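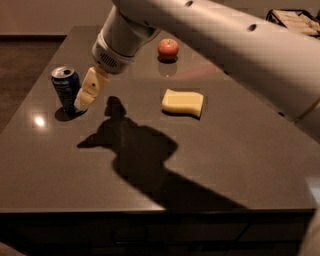
# Who decides when the noise has to stop?

Imagine it's a summer evening and you've just got into bed. The window is open a little because it's so warm, and you are nearly asleep, all floppy and comfortable, when somebody three gardens away starts up a drill. Brrrrrr! Then it stops, and then (just when you've got comfy again) off it goes once more.

You might wonder whether people are allowed to do that. In lots of towns the answer depends on what time it is, and that's what we're going to find out about today.

## What are quiet hours?

Quiet hours are the part of the day, mostly at night, when everybody in a place agrees to keep loud sounds down. In Joroven they begin at 10 in the evening and last until 7 in the morning. You can still talk, of course, and laugh, and have a bath, and go downstairs for a glass of water. What you mustn't do is mow the lawn, play the drums with the windows open or saw up an old wardrobe.

A rule like this is called a **by-law**. It's a funny little word, and it means a rule made by a town for that town only. If you drive over the hill to visit your granny, her town may have different quiet hours, or hardly any at all, so it's a good idea to ask her before you pack your trumpet.

## Where does the rule come from?

Sometimes it begins with one tired person writing a letter. In Joroven that person was Ludmila Hudec, a baker, who gets up long before the birds do and goes to bed when most children are having their tea. She wrote to the town council and asked if the evenings could be a bit calmer, and then she took her letter along her street and asked her neighbours to sign it if they agreed. By October it had 339 names on it, which is an awful lot of knocking on doors!

The council is a group of grown-ups chosen by the people who live in the town. When a letter like that arrives, they read it, and then they hold a meeting where anyone can come and speak. Marek Štěpánek came along to speak for his brass band, who practise in the evenings and were rather worried. Blažena Machala spoke about the babies in her building. It went on for a very long time, as meetings do — there were two breaks for tea — and at the end the councillors put up their hands to vote. There were 11 hands for the new rule. 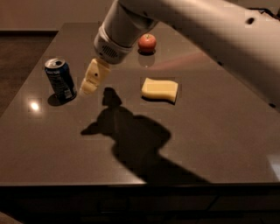
**Can children have a say too?**

Anyone can write to the council, however old they are, and many councils let children speak at meetings as well. You do have to be 18 to vote for the councillors themselves.

## What if someone forgets?

Most people who make a racket haven't noticed how late it is. The kindest first step is for a grown-up to pop round and mention it, nicely, with shoes on and a smile. If that doesn't help, the town can send a letter, and if the noise still carries on night after night, the person may have to pay some money, called a **fine**.

The brass band is quite all right, by the way. They simply start their practice earlier now, and finish with the loudest tune first.

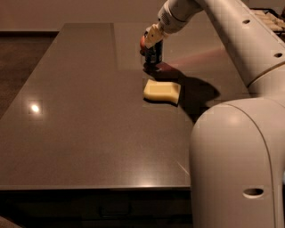
*A white robot arm holding a small dark object above a table.*

## Something to try

Sit by a window with a pencil and paper and write down every sound you hear before your tea gets cold. Put a star next to the ones you like. Then ask somebody else at home to do the same, and see whether your stars are in the same places. You may find that your favourite sound is the very one your dad can't stand!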